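## Section 3: Setting up for proofing and baking

Read this whole section before you plug anything in. The guide that came in the box covers the same ground in a single page, and most of what it says about temperatures I'd take with a grain of salt. I've used a Koko for two winters now and I wrote this for the baking group after the third person rang me with the same problem.

### 3.1 Where to put it

1. Choose a bench away from the window and at least a hand's width from the wall. The vents are at the back.
2. Check that the bench is level. The water tray is shallow and slops over if it leans.
3. Plug straight into the wall. The box guide says a power board is fine. I wouldn't.
4. Switch on at the wall, then hold the dial in until the light stops flashing.

> **Note:** If the light never stops flashing, turn it off at the wall, wait, and start again. The makers call this "learning the room". I call it a loose connection, and it does get better if you push the plug in firmly.

### 3.2 The proofing setting

The dial has a proofing setting marked with a little cloud. You're told it holds a steady temperature whatever the weather. In November my kitchen is warm enough that the cloud setting is too much by mid-afternoon, and in July it struggles. Put a cheap thermometer on the shelf and believe that instead of the dial.

1. Fill the water tray to the lower line. The upper line is too high.
2. Close the door and leave it for half an hour with nothing inside.
3. Read your thermometer. If it's too warm, prop the door open with a folded tea towel. There's no finer adjustment, whatever the brochure says about "precision".
4. Put the dough in on the middle shelf.

**Caution:** Don't put a plastic bowl on the bottom shelf. The element is right under it.

### 3.3 Baskets, cloths and flour

The makers sell their own proofing basket as an extra, and the guide says results "cannot be assured" with any other kind. I've seen no sign of this. What matters is that the dough fits, that some air can get at it, and that it doesn't stick. A mixing bowl with a floured tea towel in it will do the job.

A dough made with 400 grams of flour suits a small basket. Anything bigger needs a bigger basket, or it will climb over the rim overnight and glue itself to the shelf. Measure your shelf before you buy one, too.

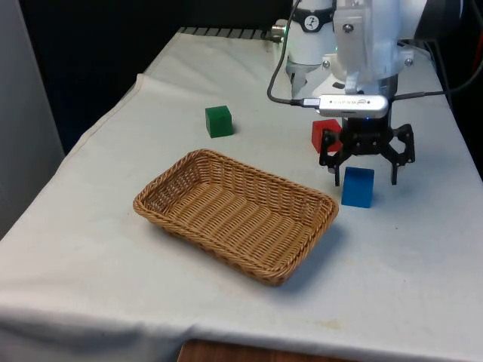 Rice flour is the one thing I would spend money on. Wheat flour soaks up moisture from the dough and turns to paste, and then you're picking at it with a fork at six in the morning. Half rice and half wheat is plenty, and a bag lasts for ages.

1. Rub flour into the cloth with your fingers. Shaking it over the top only coats the high spots.
2. Flour the top of the dough as well, as that's the side that goes face down.
3. Lower the dough in, seam up, and fold the ends of the cloth over it.
4. Slide it into the cabinet and write the time on a bit of tape. You will not remember.

If you're using cane or anything else woven, keep it out of the cabinet when it's drying out on high heat. Brush it, don't wash it, and leave it somewhere airy. Mine lives on top of the fridge.

> **Note:** The "anti-stick spray" from Laltolau does work, but it leaves a taste. Ott Stankevičius swears there isn't one. Try it on a roll before you risk a loaf.

### 3.4 Changing over to baking

The Koko uses a plug-in base called the Hotside for baking. It only goes on one way, though you'd swear otherwise the first time.

1. Take the dough out and set it somewhere out of the draught.
2. Turn the cabinet off at the wall. Let it cool, then lift out the water tray.
3. Line up the two pins on the Hotside with the slots and press down until it clicks on both sides. One click is not enough.
4. Turn it back on and set the dial past the cloud to the first flame.
5. Wait for the beep, then wait another ten minutes. The beep goes off well before the floor of the oven is hot, and I have the pale loaves to prove it.
6. Tip the dough on to baking paper, slash the top, and slide it in.

**Caution:** The outside of the door gets hot, including the part of the handle they say stays cool. Use a mitt.

### 3.5 If the bread isn't right

**Flat loaf, sour smell.** Proofed too long or too warm. Go back to 3.2 and check the thermometer.

**Tight crumb, burst side.** Not proofed long enough. Poke it with a floured finger. If the dent springs straight back, give it more time.

**Burnt bottom.** Drop to the lower flame setting and put a spare tray on the rack beneath.

**Dough stuck to the cloth.** More flour, or a drier dough. Hold back a splash of water next time. The recipe book asks for 100 per cent hydration in its country loaf, and I can't think who that's meant for. I've had more than 3 goes at it and ended up with pancakes each time.

**Cabinet clicks but won't heat.** Check that the Hotside is seated. If it is, ring Mets, who do the repairs, and have the number off the back plate ready. They'll ask whether you used their basket. Just tell them what the fault is.

### 3.6 Cleaning

1. Turn off at the wall and leave the door open until everything is cool.
2. Empty the water tray and dry it. Left full, it grows a pink film.
3. Wipe the shelves with warm water and a little vinegar.
4. Brush loose flour out of the door seal with an old toothbrush.

The guide wants a full clean after every use. I do the tray every time and the rest when it looks like it needs it. For spare shelves and seals, see Section 4.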